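Print this post | E-mail this to a friend

Dec 10, 2023

I have been putting off the big clear-out of the hall drawer since September, and yesterday, with rain coming sideways and a pot of tea made, I finally tipped the whole lot out. Thirteen keys! I could match four of them, and one still had the paper tag from our old flat in Trindton, which set me off remembering the landlord and his dreadful carpets – but that's another post.

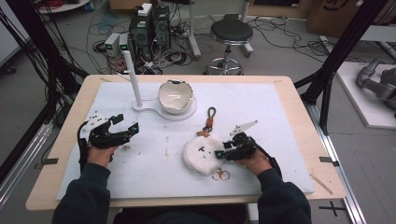 Fluffy keyring and two gold-coloured rings.

My friend Rafail keeps his keys on a bare hook by the door and says anything more is just asking for trouble. He may well be right, but I do like something soft to find at the bottom of a deep bag when it's dark and the shopping is heavy. Anyway, the nine mystery keys have gone into a jam jar, and I shall give them until spring.

Print | E-mail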